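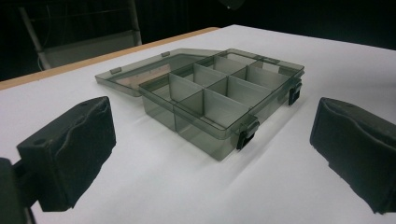 有用户来信问，抽屉柜装好以后，螺丝、垫圈和备用的层板托到底要不要留，还是跟包装一起扔掉就行。要留。Poklow 系列的连接件不是通用尺寸，五金店里配不齐，搬家或者调整层板时都会用到。本节讲零件的清点、存放和补购，请在进入第 4 节“柜体组装”之前读完。

## 3 五金件的清点与存放

### 3.1 开始之前

需要准备：

- 一个带分格的小盒，最好有盖
- 油性记号笔和不干胶标签
- 浅色旧毛巾一条，铺在桌面上
- 随箱的零件清单（说明书封底内页）

> **注意：** 小零件有误吞危险。清点期间请勿让三岁以下儿童和宠物进入房间。

### 3.2 清点

1. 从 Dursun 纸箱中取出五金袋。袋子用胶带贴在背板内侧，拆泡沫时容易一起带走，请先检查泡沫再丢弃。
2. 核对袋上的编号。双列抽屉柜的编号为 2563。编号不符时不要拆袋，直接联系售后。
3. 沿虚线剪开袋口。不要用手撕，袋子会从侧面裂开。
4. 把零件倒在毛巾上，按形状分堆：偏心轮、连接杆、木榫、自攻螺丝、层板托。
5. 对照清单逐项打勾。双列柜共有 84 件，单列柜共有 53 件，备用件已计算在内。
6. 若有缺少，在清单上圈出对应的零件字母，拍照保存。

偏心轮和层板托颜色相近，容易混在一起。偏心轮一面有十字槽，层板托没有。

### 3.3 分格存放

1. 每格只放一种零件。长短不同的螺丝也要分开，短螺丝用于滑轨，长螺丝用于底脚，装错会穿透侧板。
2. 在标签上写零件字母，不要只写“螺丝”。字母与第 4 节各图一致。
3. 标签贴在格子外侧或盒盖对应的位置。
4. 木榫怕潮，单独装进小密封袋后再放入格中。
5. 合盖之前，确认没有零件高出隔板。隔板与盒盖之间有缝时，小垫圈会窜格，可在上面垫一层薄海绵。
6. 盒子保持平放。需要竖着收进柜子的，请给每一格单独加袋。

> **小心：** 胶水和润滑脂不要与五金件放在同一个盒子里。胶水渗漏后会粘住偏心轮的转动部分，这种情况不在保修范围内。

### 3.4 组装过程中

按步骤取用，一次只取当前步骤所需的数量。某一步结束后手里还有剩余，请先回头检查，再做下一步。最常见的漏装位置有：

| 位置 | 零件 | 漏装后的表现 |
|---|---|---|
| 中立板下端 | 木榫 | 抽屉左右缝隙不一致 |
| 滑轨尾部 | 短螺丝 | 抽屉拉到底时下沉 |
| 顶板后沿 | 偏心轮 | 顶板翘起，有响声 |

全部装完后应剩余 2 个层板托，属于备用件，其余各格应为空。

### 3.5 组装之后

- 备用件、内六角扳手和零件清单一起收好。可以放在最下层抽屉里，也可以用胶带固定在柜子背面。
- 使用一个月后，把所有偏心轮再拧紧一遍。木榫会随室内湿度略有胀缩，第一个冬天过后建议再检查一次。
- 拆柜搬家时按相反的顺序操作，零件放回原来的格子，不要重新贴标签。
- 自攻螺丝反复拧入后孔位会变松。同一孔位拆装超过两次的，请改用维修包中的加粗螺丝。

### 3.6 补购

缺件请在收货当月提出，由 Cukesville 仓库免费补寄，需提供清单照片和柜体编号。过了当月，或因使用中遗失需要补购的，由 Drundbridge 配件部处理，按件收费，不拆售木榫。

写明零件字母即可，不用寄回旧件。滑轨必须成对更换，左右轨上分别压有 L 和 R，订购时两边都要写上。

补寄的零件可能与原件颜色略有差别，尺寸相同，可以混用。

下一节：4 柜体组装。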